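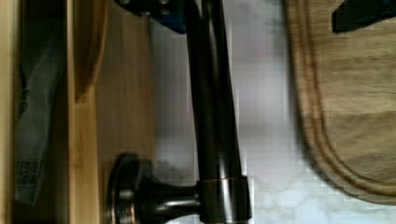

Joanne Blackburn
Kitchen fitter, Halevthorpe. Reviews things I'd have to fix later.

1/ Had the Zoka arm on trial in a kitchen. It's sold as "worktop help": wipes down, turns taps on and off, puts light things away. Hameler make it, and they also sell the monthly service that goes with it. I was lent one to say what I thought. Nobody's paying me for this.

2/ Price first, as the website hides it three pages down. £1,018 for the arm and the mount. £62 a month for the service on top. Without the service it will still move, but only through jobs you've taught it by hand. I'd want that in big letters before the checkout.

3/ The tap is the job they lead with in the advert, so that's where I started. Dark bronze lever tap, long slim arm, handle out to one side with a round flat end. Very normal thing to find in a kitchen round here.

4/ In the advert it's a shiny chrome mixer on a plain white top with a mile of space either side. Lovely. I have never fitted that kitchen for anyone who cooks.

5/ Look at how close everything is. Tap, marble, chopping board, cupboard side, carrier bag shoved in the gap. That's what the wrist camera has to make sense of. I left it all where it was on purpose.

6/ I gave it 15 goes at lifting the lever and putting it back down. It managed 12. Decent for a machine, poor for a tap. If I fitted a tap that worked 12 times out of 15 you'd have me back on the Sunday.

7/ The three misses were all the same sort of miss. It came down towards the long arm of the tap, stopped, had a think, and gave up. The app said "target unclear". Didn't say which target, or what I should do about it.

8/ My guess, and it is a guess: dark finish plus shiny highlights. You get a bright line running down a nearly black bar and I don't think it always knows where the edge is. Asked Hameler support. They said finishes are "broadly supported". Asked for a list. Still waiting.

9/ Fair's fair, it never hit anything hard. It slows right down near metal and I didn't feel the need to stand there with my hand on the stop button after the first hour. Jordan Rudd, who I work with, kept his hand on it all the same.

10/ There's a coppery band on the handle of that tap where the bronze has worn. NOT the arm's doing, it was like that already, before anyone asks. But I'd like to know what a year of being pinched by a gripper does to a coated finish. The guarantee covers the arm. It doesn't mention the tap.

11/ Wiping. It does a good flat stroke on bare marble. Around the chopping board it goes wide and leaves a strip, and it has no interest in the juice groove, where the muck collects. You still need a cloth. You will be holding the cloth.

12/ Setting up took most of a morning. The clamp is solid, I'll give them that, proper bit of metal. The instructions assume a square-edged worktop with nothing underneath in the way. Check yours before ordering.

13/ Someone asked about the Whitlock kit instead. I've only had a quick play with one. Slower, uglier, no monthly charge, and you do all the teaching yourself. Can't give you a proper comparison and I won't pretend to.

14/ Who might want it: people who can't easily reach or grip a lever. I mean that seriously, and it's the only part of the sales talk I'd listen to. But then it has to work every time, and Hameler should be testing it in small, cluttered kitchens with those people and publishing what they find.

15/ If you just don't fancy wiping down after tea - save your money.

16/ Things I'd ask the sales team before handing over a card:
Which tap finishes have you tested?
What still works if I cancel the service?
Who pays if it marks my tap?
I asked all of those. Got a straight answer to the middle one, see post 2.

17/ They say an update in April will help with dark fittings. I've asked to keep the loan unit until then and will run the same tap again, same clutter, same number of goes. Will add it to this thread if they let me.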